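Speaker notes: planning permits and the district heating bill
Devendra Mittal, Rernavberg town hall, December

Start with the backlog. The regional planning office has 1,000 open applications, most of them for small housing blocks. Average wait is six months. Pause here.

The government's bill sets a limit of two months for a first reply. Say clearly that this is a first reply and a refusal still counts.

Heating next. The Celis line was approved five years ago and the pipe still stops at Stundar. Mention the Prajapati report but don't read from it, people have the handout.

Money: the bill gives towns no extra staff. Expect a question on this from the opposition benches. Answer: we have asked for two more planners and had no reply from the ministry.

Last point is the vote. The second reading comes after the winter break.
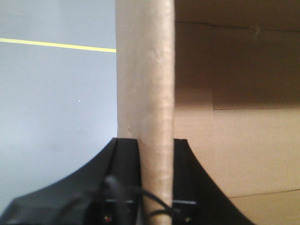
Then take questions, housing first, heating after.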